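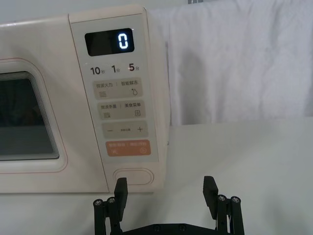

Looking after the microwave cell: speaker notes
Oi-ling Huang, Trolberg workshop, afternoon slot

Opening. Say who I am and keep it short. I look after the cell in Salem. I didn't write the software and I'm not here to sell it. Twenty minutes on set-up and upkeep, then questions.

First point: the task sounds trivial. Press the door release on a microwave with one finger of a two-finger gripper. The project sheet from Gillier calls it "solved". Ask who has seen it run for a whole shift without anyone in the room. Wait for hands.

The appliance. Cream-white, door on the left, controls in a column on the right, and the release is an oblong button at the bottom of that column, the same colour as the body. Easy for a person. For the wrist camera it is a thin shadow line on a pale surface, sitting on a white tabletop with a white cloth behind. People like the white cloth because it looks tidy. I would have picked grey. I was outvoted.

Also mention that the bottom pad, probably start/stop, is orange-tan and far easier to find. It is the wrong button. Pause here.

Fingers. The pads are flat and rectangular. They are fine for gripping, less good for pushing, as an angled pad meets the button with its edge. Ovusex, our name for the cell controller, has no idea which part of the pad is touching. It knows motor position and it guesses the rest.

Screws. Each linkage has posts with silver screw heads on top. Check them by hand at the start of the day, with the power off. We put a paint mark across each head in February and I trust the paint more than the status page. If a mark has moved, take the screw out, clean it, refit it and redo the zero. Don't just nip it up and carry on.

Zeroing. Close the fingers, read the offset, open, close again. If the two readings differ by more than 2 counts, stop. Someone will tell you to average them. Don't.

The numbers. We logged 1,497 presses. The plan said 1,000, then people kept going because it looked good. I re-zeroed every 50 presses, and that is missing from the report. Would it have held without that? I don't know, and neither does the report.

Camera. Wipe the lens with a dry cloth. Look at the picture yourself before you start. A smear on the lens and a shadow round the button look much alike to the software.

What I'd change: a grey cloth, a softer pad, and a bracket so the microwave can't creep on the table.

Questions. If asked about other makes of microwave: we haven't tried any.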